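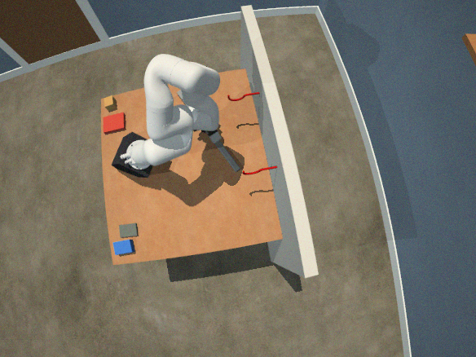
Nultovik bench arm: questions we keep getting

Last updated 6 November 2020. Quick answers, typed up between jobs. If yours isn't covered, put it in the book by the door at Putance or send a message through the workshop page.

THE BUILD

What is Nultovik?
A white jointed arm on a square table, with a tall panel down the right-hand side and two red hooks sticking out of the panel. It's a shared project at the Putance workshop, Kushwaha Yard. Goal for now: get the gripper up to the hooks and back without hitting anything.

Is it finished?
No. The simulated version moves about quite happily. The real bench has the table, the base plate and the panel in place. Arm wiring is half done.

Why is the base plate turned at an angle?
Reach. With the plate square to the table the elbow wanted to go through the panel on the low hook. Turning it gave us more room to fold. We tried a few angles in the sim, picked one, drilled it. Please don't "straighten" it, somebody did in February and it cost us an evening.

What's the table made of?
Top is wood. Nothing special about it. It needs to be flat and it needs not to wobble, so it's bolted to the frame underneath and the frame is bolted to the floor. If you're copying this at home and can't drill your floor, put weight low down. Paving slabs do nicely.

What did it cost?
We budgeted 800 pounds for everything that isn't the arm itself. Table, panel, supply, cable, fixings, stop buttons. Went over a bit on cable. Always buy more cable.

Can I build one smaller?
Yes, people have. Keep the same proportions between reach and table and you can use most of our files as they are. A smaller arm is also far less frightening in a spare room.

THE SIMULATOR

Do I have to use the sim first?
Yes. House rule. Every new move gets run in Wovex before it goes near the bench. No exceptions for small changes, small changes are the ones that bite.

What's Wovex?
Our name for the bundle of scripts and scene files. Scene has the arm, table, panel, hooks and the coloured blocks. You'll find it on the workshop machine, in the shared folder, same name.

What are the blocks for?
Pick and place practice, later on. The yellow-orange cube and the red block live at the top left of the table, the grey one and the blue one at the bottom left. Leave them there in the scene file even if you aren't using them, the arm has to know to keep clear.

How long does a run take?
Each run is 3,000 steps. On the workshop machine you can make a tea. On a decent laptop, less. Turn shadows off if it crawls, they're pretty but slow.

My arm folds up on itself when it goes for the panel. Is that wrong?
Not neccessarily. The panel is close and the links are long, so a folded pose is often the only one that gets there. Check the upper link isn't touching the shoulder. If the collision log is clean, leave it be.
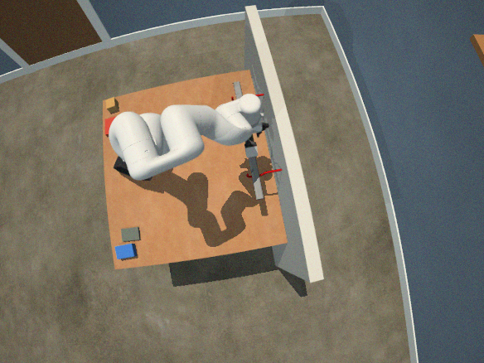
COMMON FAULTS

The gripper goes into the panel.
Panel is in the wrong place in your scene file, or your tool length is wrong. Check tool length first. If you've copied an old file the gripper is the short one and everything will be out by the difference.

The low hook is harder than the high one. Why?
For us, the wrist runs out of turn. Come in from the upper left, gripper pointing down and to the right, and stop short of the free end. Then slide. Going straight at it doesn't work well.

Everything shakes when it stops.
Too fast, or loose bolts at the base. Tighten the bolts, then drop the speed. We slow down hard for the last bit of every move and it made more difference than any of the tuning.

It lost its home position.
Someone knocked it or the power went. Stop, power off, move it by hand to the folded pose, power on, run the homing script. Don't try to guess it from the screen.

Script says "no path found".
Target is inside something. Nine times out of ten it's inside the panel. Move it out a touch and try again.

SAFETY

Can I stand next to it while it moves?
No. Behind the tape, hand on the stop button. Second person if you're running anything new. Children outside the tape always, and the tape moves further out on open days.

What about hair, sleeves, lanyards?
Tie it back, roll them up, take them off.

Where are the stop buttons?
One on the front edge of the bench, one on the wall by the light switch. Test both before you start. Write in the book that you did.

How fast is it allowed to go?
Slow setting only on the bench until you've been signed off. After that, medium. Fast is for the sim. 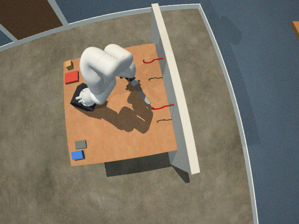
Can I bring my own gripper?
Ask first. It has to fit the flange, weigh less than the one we have, and come with a drawing so it can go in the scene file. No drawing, no bench time.

Can I use the files at home?
Go ahead. Copy the whole folder, not just the scene, or the arm loads with no joints and you'll think its broken. Send back anything you fix.

BENCH TIME

How do I book?
Sheet on the wall. Write your name and what you're running. Slots are one evening each. If you can't come, cross it out so somebody else can have it.

What should I bring?
Your script on a stick, the log from a clean sim run, and safety glasses if you own a pair. We have spares but they're scratched.

Is there a limit on how long the arm runs?
We service it every 3,000 cycles. Counter is on the screen by the supply. If it's due, it's due, and the arm stays off until the bolts and cables have been checked over.

Do I need to be a member?
For bench time, yes. To come and watch, no. Visitors pay 5 pounds in the tin, tea included.

I've never programmed anything.
Fine. Start with the homing script, read it, change one number in the sim and see what happens. Ask when stuck. Somebody is usually in after seven.

Who do I tell if I break something?
Write it in the book, hang the red tag on the switch, leave it off.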